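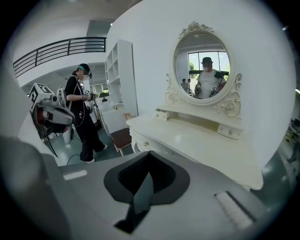
Progress report to the Rundel Fund
Project: Gulitz House furnished rooms, ground floor
Date: 2020-01-10

The grant agreement asks for a report at the halfway point, so this covers what has been bought, what has been set up, and what we would do differently with the second half of the money. The short version is that the dressing room is furnished and usable, the costs are under control, and we are less sure than we were last year that the furniture plan makes sense.

Spending so far

We have spent 1162 on furniture and delivery for the dressing room. The largest single item was the vanity at 600. The open shelf unit, the low white cabinet and the chair came as a lot from Turkeck for 200, delivery included. The rest went on fittings, the second delivery and touch-up paint. Invoices are in the folder already sent to you.

The vanity

The plan called for a "statement piece," and we bought one. It is cream-white with a scalloped edge and a small gold knob, and visitors like it. We have doubts. It takes up a lot of room for what it holds, and the drawer on the upper tier is small enough that residents will have trouble finding anything to put in it besides hairpins and a comb. The curved edge looks good and will be a nuisance to dust. A plain table with a mirror would have cost about half as much and done the same job. The plan was approved before any of us had measured the room, and we would ask that this not happen again.

We also want to flag the color. Cream-white and plain white are different colors once they share a room, and the catalog did not make that clear. We are not asking for money to repaint anything.

Shelves and cabinet

The tall shelf unit is the most useful thing we bought. Its cubbies are square and open, so folded clothes and towels can go straight in. They are also open to dust and to view, which the original plan treated as a benefit. Our experience in the upstairs rooms says that open shelves stay neat for a week or two and then turn into a pile. The plan mentions baskets but has no budget line for them. We would like permission to move money from the "decor" line for this, as the decor line seems to us too generous anyway.

The low cabinet sits by the shelves and has already started to collect small items on top. We expect that to continue whatever we write in the house rules.

Seating

The chair has a brown seat and light wooden legs. It does not match the vanity and was never meant to, coming from a different supplier. Lengyel quoted us for a matching stool, and we turned it down on price. We stand by that. A chair with a back is easier for older residents.

Floor

The teal-gray floor stays. The plan says it "will be complemented by pale furniture," and we suppose it is. Replacing it was never affordable, so the point is academic.

Targets

You asked for numbers. The target was to have 11 residents signed up to use the room by this report, and we have met it. We would be careful with that figure. Signing a sheet in the hall takes no effort, and we have no record yet of how often anyone comes in or how long they stay. A sign-in log starts in February, and we would rather be judged on that.

What we ask for

First, approval to spend decor money on baskets. Second, a pause on ordering the second vanity for the upstairs room until the log has run for a full month. The supplier will hold the price until then. If the pause is refused we will order it, but we would like our objection kept with this report.

The remaining funds are untouched and in the project account.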